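From: Asuka Kikuchi
To: Kevutier users list
Subject: Re: Kevutier two-arm kit, worth it for soft items?

Montserrat Manríquez wrote:
> We think of ordering the Kevutier kit for our workshop. Does anybody
> use it with cloth or other soft things? The seller only shows it
> with hard blocks.

Hello Montserrat,

We have the kit since August, bought through Maruyama. Assembly took me 6 hours, mostly for the cables. Both arms are clamped on the same long edge of a wooden table, and you should measure your table top before you order - the clamps open only to 45 mm.
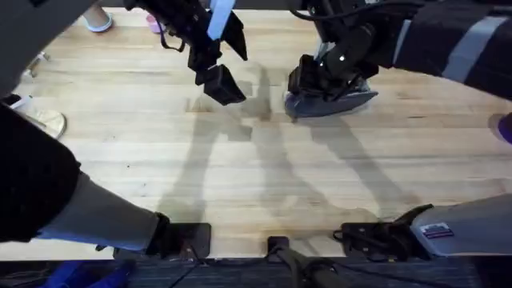

Can one person run both arms alone?

After three days of practice, I could do it without help. Before this I asked Crescencio to stay near the stop button.

With soft flat things the grippers are good when they press from above. Picking up a thin edge is harder, and I had to lower the speed to 70 percent. The manual does not mention this setting for cloth, so please look in the Grolia forum, where Alcides Ñahui posted his values.

My complaint is the spare finger pads. I ordered two sets and I still wait for one of them.

Regards,
Asuka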